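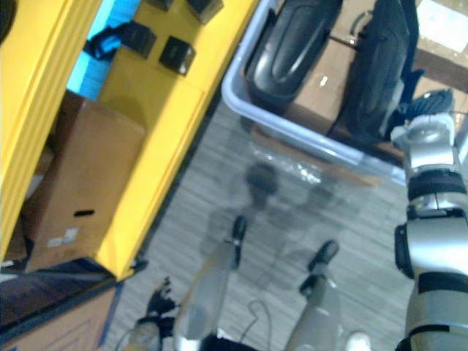 Wesden Tool and Toy Library
Minutes of the storeroom meeting
Wednesday, 14 October 2020, 6 pm, in the back room at Ollton Street

Present: Marcus Mahmoud (chair), Palaniappan (storeroom), Ines, Tom B., Lorraine, Dusan (minutes)
Apologies: Kerry

1. Minutes of the last meeting
Accepted with one correction. The shelf brackets were paid by Lorraine and not by Tom. She has been repaid.

2. The yellow cabinet
Palaniappan reported on the yellow cabinet. He wishes it to stay where it is until the sorting is finished, as it is too heavy to move twice. Ines asked if the top of it may be used for storage. At present there are small black boxes on it, and also the blue foam with the black strap. The meeting agreed that the top is for things waiting to be sorted and that nothing stays there longer than one week.

Lorraine asked what is in the cardboard box in the open compartment, the one with the slot and the small white label. Palaniappan believes it belongs to the spare parts but he did not open it. He will open it and write the contents on the side with a thick marker.
Action: Palaniappan

3. The white tub
There was a long discussion on this item. The white tub was bought for small loose parts, but now it has two black padded pieces in it with a brown cardboard box, and the lid from the shop does not fit any more. Tom said the padded pieces should go to the soft goods shelf. Ines disagreed, she thinks they are part of a set and must remain together with the box. Marcus proposed that the tub is emptied on the big table at the next sorting evening and each thing is checked against the list. Agreed by all.

Tom also asked about the dark round ribbed thing at the side of the tub. Some members think it is a grille from a fan, others think it is a wheel. It has no number in the list. If no one recognizes it by the end of the month it goes to the repair group for their opinion.
Action: Tom to ask the repair group

4. Cardboard boxes on the floor
Marcus reminded everyone that the floor must be kept clear for walking between the cabinet and the door. Boxes may stand under the dark brown panel but their corners should not stick out. Lorraine knocked her shin there in March and would prefer not to do it again.

5. Catalogue
The catalogue now has 2,891 entries. Ines has found 11 numbers which were given two times, and she corrected 8 of them. The remaining three need somebody to look at the real object – she cannot decide it from the computer. The small black boxes should get numbers also, one for each, and not one for the whole lot as was done before.
Action: Ines and Dusan

6. Labels
The quote from Drutell for new labels was read. Lorraine finds it too high for what we need. Decision moved to the next meeting, and she will bring a second quote. Until then we use masking tape and print clearly, in capital letters please.

7. Other business
Dusan asked for a second key to the storeroom. Marcus will ask the landlord.
The kettle is working again, thanks to Tom.

Next meeting: second week of November, the day to be confirmed by email.
The meeting was closed at 7.25 pm.

Minutes taken by Dusan – please send corrections to me before the next meeting.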